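Week 4 notes: teaching by remote control

Okay, so last time I talked way too long about joint limits and we never got to demonstrations. Today we do! The task is the burger, same as in the Tarow homework, and you drive the arm yourself with the Povetti handset while the software logs everything you do.

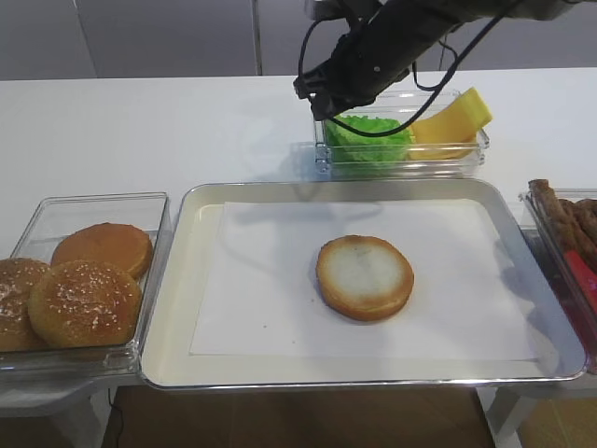 Gripper above the lettuce and cheese, bottom bun on the tray.

A demonstration is one full run, start to finish, by one person. Laimutė Jankauskaitė ran this lab before me and her rule was "drive like you're bored." I love that rule. Quick, jerky saves look clever (and feel great), but the policy copies them too. If you fumble a grasp, back off, settle, try again, and leave it in the log.

Before every run, look over the layout. Bottom bun on the paper, cut side up, toppings in their containers, arm out over the side.

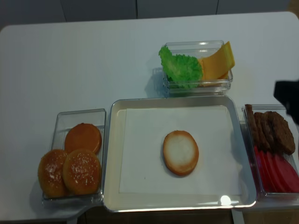 How many runs you owe me

Each team turns in 100 runs. I train on 80 and hold back the rest for testing. Swap drivers whenever your hands get tired, and put the driver's initials in the log, please, I beg you.

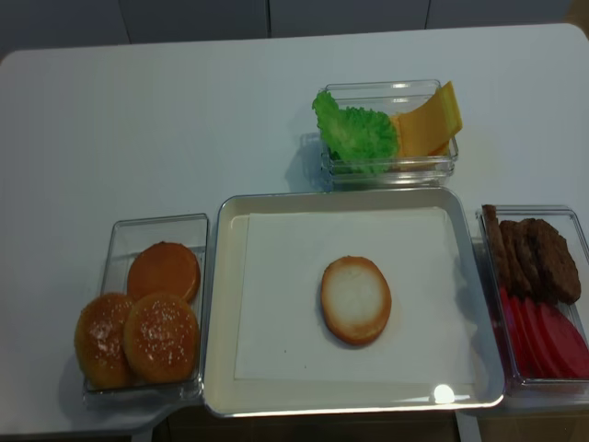
Can we move the containers between runs?
Small shifts are fine and I'd like to see some of them, a finger's width or so. Keep the big rearrangements for part 2, when we compare layouts.

Reading for next time is the Quintela chapter on action chunking.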